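From: Araceli Lozano
To: elem-nonfiction list
Date: 10 February 2020
Subject: Re: [elem-nonfiction] replacing the old volcano / earth science books

Piyumi, quick reply before my 4th graders come in, sorry for typos.

On Monday-ish you wrote... can't find the exact line so pasting the whole thing:

> Hi all,
>
> I have 200 dollars left in the science line and it has to be
> spent before the book fair money comes through. Our earth science
> shelf is in sad shape. The volcano book everyone fights over is
> held together with tape and the one on earthquakes still has a
> web address on every page, and none of the ones I tried worked.
>
> Looking for grades 3-5. Real photos, not cartoons. Short blocks
> of text. A decent index if such a thing still exists. Has anyone
> used the Bondadora series? Or the Mident one with the fold-outs?
> My rep is pushing Mident hard.
>
> Also, do your kids use the internet links in these at all? Mine
> don't.
>
> Piyumi Mondal

OK. Bondadora yes, Mident no.

We have 4 of the Bondadora earth books (volcanoes, rocks, rivers, caves). Caves is the best one. Kids who won't pick up anything will pick up caves. Photos are big, captions are short, and the captions say something instead of just "a cave." Index is two pages, fine. Glossary is thin. Rocks is the weak one, half of it is gemstones and the page on sandstone has the same picture twice.

Mident: the fold-outs rip. Ours ripped in 2 weeks. I taped them and then they ripped next to the tape. Text is also too hard for third, Sidra Mirani reads it aloud to hers and skips a lot. If somebody gave you a set I'd put it behind the desk for reference.

Links: no, mine don't either. We have 10 laptops for the whole floor and by the time anybody types in the address they've forgotten what it was for. I stopped caring if a book has links. I'd rather have a newer book with none.
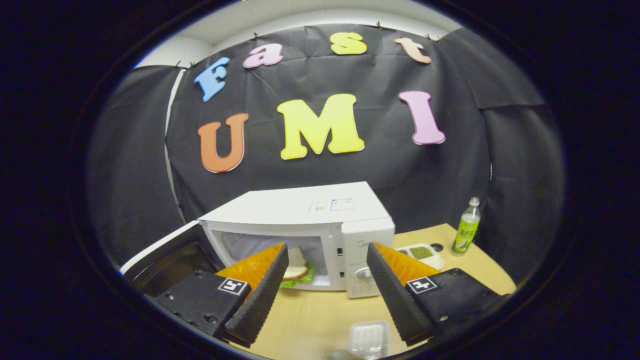 TITLES, NOT SERIES

If you want singles, two I'd buy again:

Under the Crust, by Ludivine Lebrun. Sort of a tall skinny book. Goes down through the earth a layer at a time, so you turn it sideways to read. Kids love that, shelving it is a pain. Words like mantle and magma explained right where they show up, no flipping to the back. Good for reports, 3-5 easily, one or two strong second graders have taken it home.

When the Ground Moves, Tharindu Hettiarachchi. Earthquakes. Less pictures than I'd like but the writing is good and it doesn't scare them. There's a chapter on how buildings are made to sway that my boys read over and over. Get the library binding, the paperback drops pages from the middle.

Skip the Tisano sticker atlas. You know what happens to the stickers.

For ordering, I go through Ekanayake now. Slower than who we had before but they take returns on damaged copies without a fight, and they'll do the processing (spine labels, covers) if you ask when you order and not after. I asked after. Don't.

One question back at you and anyone else: weather. Has anybody seen a good one on tornados for this age? Everything I find is either for babies or it's all wrecked houses. I don't order again till August so no rush, but would like to start my list.

Bell. Will check for replys tonight.

Araceli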